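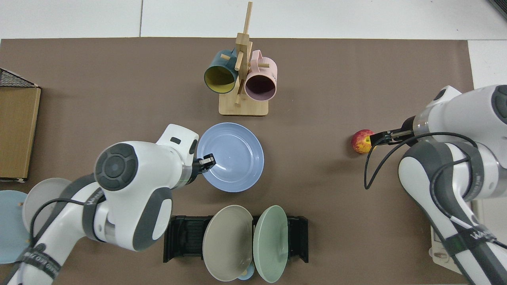
Mug tree with two mugs on, and the blue plate

Mugs smell musty when they come out of the cupboard. What am I doing wrong?

Gobnait Ní Bhriain
212 views · 3 comments

I moved into a ground floor flat in June and since then every mug I take out of the wall cupboard has a stale smell, a bit like old cardboard. I wash up by hand, dry with a tea towel and put them away upside down on the shelf. Plates are fine, or at least I don't notice it on them. I have wiped the shelves with washing-up liquid twice and left the doors open overnight. It goes for a day and then it's back. The cupboard is on an outside wall, if that matters. I've started keeping a couple of mugs on a tree on the table and those don't smell, but I have more mugs than pegs and would like the cupboard back.

Share

Prarkik

Stop putting them upside down. A mug rim-down on a flat shelf holds a pocket of air, and if there is any damp left in it, it sits there. The tea towel may be part of it too. If it hangs in a heap between washes it picks up a smell and you wipe that straight into the mug. Let them air dry on the rack until the evening, then put them away the right way up. If you are worried about dust, rinse the ones you don't use often.

The outside wall does matter. Put your hand flat on the back panel first thing in the morning. If it feels cold and slightly clammy, you have condensation behind there and wiping the shelves will only do so much. Pull everything forward so there is a gap at the back, and don't pack the shelf full. Ribbed shelf liner helps as well, the sort with raised lines. The smooth foam kind holds water.

For the smell that is already in there, an open bowl of bicarbonate of soda on the bottom shelf, 200 grams or so, changed every month. White vinegar on a cloth for the shelf edges, particularly any bare chipboard where the coating has come away. Chipboard that has been wet keeps its smell for a long time and may need sealing with a bit of varnish.

8 people found this helpful · Share

Watari

had this, it was the tea towels. wash them at 60 and no fabric softener

2 people found this helpful · Share

Goodall

Check under the sink and behind the kickboards before you spend money on anything. Ours turned out to be a slow drip from the waste pipe and the smell came up through the units. If you rent, tell the landlord in writing and keep a copy.

Share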